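Pullau clinic to keep stitching cuts on weekday evenings

The walk-in clinic in Pullau will go on treating minor cuts until 9 p.m. after the town agreed to pay for the evening shift through the winter.

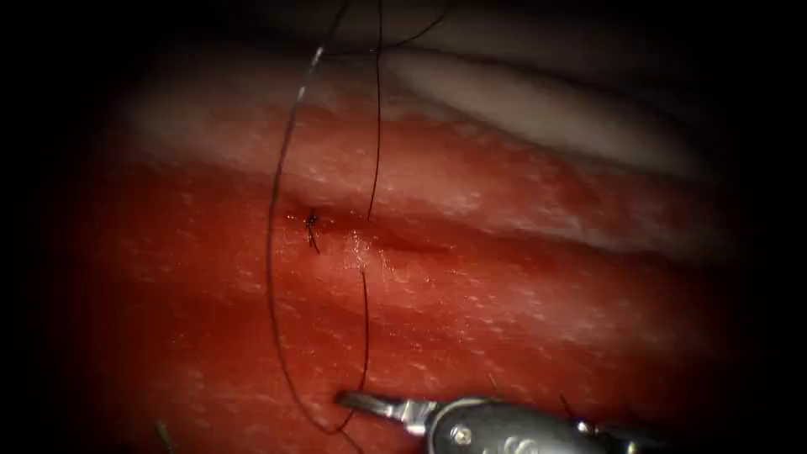 Mercedes Bermúdez told the meeting that a cut hand after supper used to mean a long drive to the hospital in Pacheco and most of the night in a waiting room. She said the later hours should have come years ago.

The evening shift started in April as a trial, with two nurses on duty. It was due to end in October. Under the new plan the clinic will keep both nurses and add a doctor on call, who can come in for deeper wounds or cuts to the face.

Clinic manager Cristian Cuadros said most evening patients come in with kitchen cuts, falls or injuries from yard work. People with heavy bleeding that does not slow under pressure should still call an ambulance, he said.

Patients do not need an appointment, but the front door is locked after 6 p.m. - ring the bell at the side entrance on the parking lot. Stitches can be taken out during regular daytime hours.

A request from neighboring Wosero to share the service was put off until the next meeting. Council member Deisy Huaranga asked for a cost estimate before any vote.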